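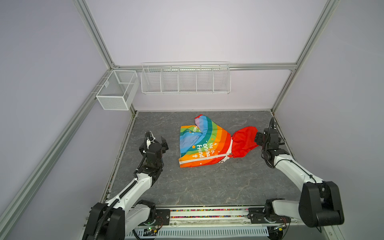

September 14, 2020

The right gripper stopped letting go again this week, so I'm writing down what I know while it is fresh.

Some background for anyone who doesn't read this blog often. I have a two-arm folding setup running at home, and I've been working on kids' clothes with it since June. Towels were fine. Jackets are harder, mostly on account of the zippers and the sleeves. The rainbow "Hello friend" jacket is my usual test piece.

The fault goes like this. The right arm closes on the end of a sleeve and pulls it out to the side. Then it should set the cuff down, open, and back off. On bad runs it sets the cuff down and stays closed. The program doesn't notice and sends the arm to its rest position with the sleeve still in the fingers, dragging the whole jacket with it. Once it pulled hard enough that the shoulder joint went into overload and shut off, and the arm dropped onto the table. Nothing broke, but I had been about to reach in and free the sleeve by hand, and I did not like that.

I went back through the log. Out of 66 runs, the gripper failed to open on 3. All of them came late in a session, after 20 minutes or more of steady work.

My first guess was the fabric getting caught in the finger joint. I took the fingers off and found some red lint, but not enough to jam anything. The second guess was the cable. It loops over the top of the gripper, and when the wrist turns all the way in, the loop gets tight. I wiggled the plug with the wrist in that position and the gripper motor dropped off the bus. When it comes back it holds its last position, so it stays closed.

I gave the loop more slack and put in a new plug. The board is from Brisico and their manual does say to check for a lost motor before each move. I had skipped that. Now the code asks the gripper where it is after every open command, and if the answer is wrong or missing, both arms stop where they are.

I also changed how I work. Power goes off at the switch before my hands go in, every time, even for a loose thread. I used to trust the pause button, and all pause does is stop new commands from going out.

The left arm has the same kind of cable loop and hasn't failed yet. I ordered 2 more plugs and will redo that side when they get here.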